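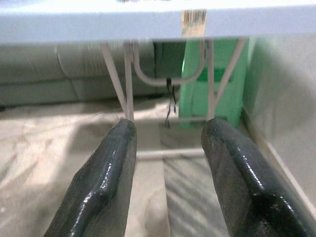
May 8, 2020

Sourdough starter log, jar B (the Ulutton flour one). Fed it first thing, same as ever, equal weights of flour and water, and it had nearly doubled by the time I'd finished my emails. Jar A is still sulking. I gave it the rye from Nikach and it smells of nail varnish, so I've tipped most of it out and started again from a spoonful.

Sandamali rang while I was weighing and reckons I'm keeping both of them too cool. She has hers on top of the boiler, wrapped in a tea towel, and it goes mad in four hours! I don't have a boiler top I can reach, so I've put jar A in the airing cupboard with the thermometer and I'll see what it says after tea.

Loaf 2 of this batch: 100 g starter, 83 per cent water, which was too much. Lovely to fold for the first hour (silky, big bubbles down the side) and then it just spread out like a pancake when I turned it on to the board. Baked it anyway. Flat, a bit gummy near the bottom, very good crust. Toast for days.

Ashley, if you're reading this, I've still got your Shimada scales and they're much better than mine, so you may have to come and fight me for them once we're all allowed out.

To try next: drop the water to something sensible, leave the salt until after the first rest, and shape it tighter. Also need more rice flour for the basket. Pruketell had none again, only cornflour, and last time I used that the dough stuck all the same.

Jar A checked before bed: three bubbles. Fed it again.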